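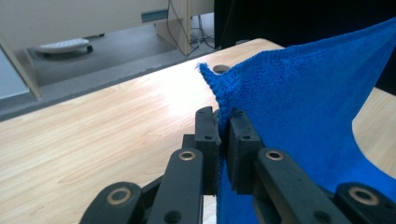

How many good towel folds do we need before it makes sense to train again?
661, on top of what is already on disk. That brings the fold set to 1000, and Mansour doesn't start a run on anything smaller.

Towel folding, bench notebook
May
Kenza Mahrous
4 min read

Started at 8:40 with the two hand-held grippers, blue microfiber towel, same table as last time. Both grippers came up on the first try. Clocks matched. I cleared the old session off the recorder before doing anything else – last time I forgot and had to split the files by hand, and it cost me most of a lunch.

The plan was corner pickups first, then the two-handed lift, then the full fold. I want the pickups to be boring and all alike, and the lifts to vary. The last policy learned one lift height and stuck to it. Put the towel down anywhere else and it still reached for the old spot.

What went wrong in the first batch

I threw away 16 takes before ten o'clock. Most were the same mistake: I closed the fingers too early and got only the fuzz along the edge, then opened and grabbed again. Lelari's labeling tool marks a second grab as a new step, so one fold turns into two half folds. It is quicker to redo the take than to fix the labels.

Two were my fault in a different way. I talked to somebody at the door with the recorder running and held the towel still for a long time. A pause like that teaches the policy to wait. If you have to stop, stop the recording too.

The rest were fine to look at but the wrist angle was bad. When I tip the left hand too far in, the towel covers most of what the camera has to work with. I can still fold by eye. The policy can't, it only gets the gripper view. So the rule from now on is that some of the table has to stay in view during the lift, even if the reach feels awkward.

Second batch

Changed the order. Pinch the near edge with one gripper, take the far corner with the other, raise the corner, wait for the cloth to stop swinging, then move. Slower by a little, and much easier to repeat. I also started dropping the towel from a different height before each take so that it lands with a new set of folds. Before, I was laying it out by hand and I think I was laying it out nearly the same way every time.

Grip depth matters more with this towel than with the thin cotton ones. The pile is thick enough that a shallow pinch feels solid in the hand and then slides. Going in deeper catches the edge properly, but if you go too deep the second layer comes along. I don't have a number for this. Go by feel, and check the first few takes on the screen before doing a long run.
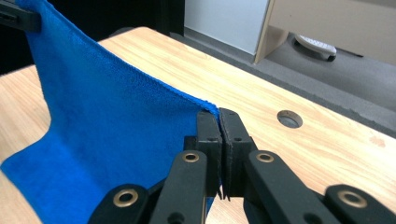 Notes for whoever does the next session

Take the recorder settings from the Trillemham folder. The ones in Prellell are for the cup task and have the wrong start trigger.

Don't trim the start of a take. Mansour wants the approach included, even the slow ones.

If the towel goes off the table, end the take and mark it as dropped. We keep those in their own folder. There may be a use for them later as bad examples, but they should not be mixed in with the folds.

Change hands now and then. All of mine have the right hand leading, and it would be good to have the other way around before the set is closed. Left-hand lead needs its own tag in the sheet.

Shake the towel out between takes when lint builds up. I found a bit of fuzz stuck in the fingers near noon and can't say how long it had been there. I went back through the last stretch of takes and they all closed fully, so I kept them.

Open questions

Do we label the wait after the lift as its own step, or leave it inside the lift? I left it inside for now. Lelari can split it later from the gripper speed, if the speed is clean enough.

Should a second towel color go in before the next training run, or after? I would say after. If we change the color and the motion together we won't know which one helped.

Stopped at 3:15. Copied everything to the shared drive, both grippers on charge, sheet filled in except for the last column.

Contact: Kenza Mahrous, Trillemham workshop | © Trillemham | Back to top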